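Packing books for a long trip, how many is too many?
Travel & Luggage > Packing Lists

safta_sima
August 28, 2018
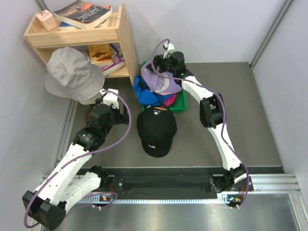

the to-pack shelf so far, books + adapter + hat

Leaving in October, 6 weeks, carry on only. Every trip I do the same thing, too many books and not enough socks. Dickens is coming no matter what. My question is the rest. Do you guys take paper or just give up and load an e-reader? Bag is the Wundmont 40 liter, so not huge.

wegener_w
E-reader. Done. I carried five paperbacks through Portugal once and read one and a half.

torben r.
Disagree with the above. Paper doesn't need charging and you can leave it behind when finished. Swap shelf in pretty much every hostel. I go out with two and come home with two, never the same two.

wegener_w
Sure and the swap shelf is always half a thriller in Dutch and a tax guide.

torben r.
found a great one about lighthouses that way so speak for yourself

B_OBriain
Depends where you're going?? City trip you can buy as you go. If it's mountains and buses take the fat one and nothing else. A Tale of Two Cities is a good pick, small print, slow start, lasts ages. I'd skip the first few chapters on a plane tho, too foggy, I fell asleep twice.

safta_sima
Buses mostly. Some trains. Long ones, one leg is 1,285 km and I can't sleep sitting up.

B_OBriain
Then three books. Final answer.

J. Rathjen
weigh them. seriously. kitchen scale. My last stack was 2,185 grams before I put a single shirt in, and the airline limit for the whole bag was 8 kilos. Took out the hardback and it was fine

wegener_w
This is what I'm saying. E-reader is 200 grams.

J. Rathjen
and a cable, and the case, and the moment you sit on it. Mine cracked in the Wiegand daypack, the one with no padding at the back. not buying that again either

torben r.
Wiegand is fine if you put a sweater behind it. People expect too much from a cheap bag

J. Rathjen
It was not cheap

B_OBriain
Can we not do the Wiegand thing again, there's a thread for that.

Re the hat, don't pack it flat under the books. Roll socks into the crown and put it on top, brim down. Or just wear it on the bus, soft ones don't care.

safta_sima
Wearing it. What about the adapter, do I need a second one or is that silly? Only charging a phone and a camera.

wegener_w
One plus a short power strip from home. Cheaper then buying two.

torben r.
check the strip is rated for the voltage over there first. I killed a Grolto one in a guesthouse, loud pop, whole floor went dark. Owner very nice about it

safta_sima
ok noted, no pop please

So, three books. Dickens, one I haven't started, and something light I can leave on a swap shelf for wegener_w to complain about. Will weigh tonight and post the number.

J. Rathjen
good. weigh the bag empty too, the Wundmont is heavier than they print on the tag

B_OBriain
Still think you'll buy two more at the station

safta_sima
Probably yes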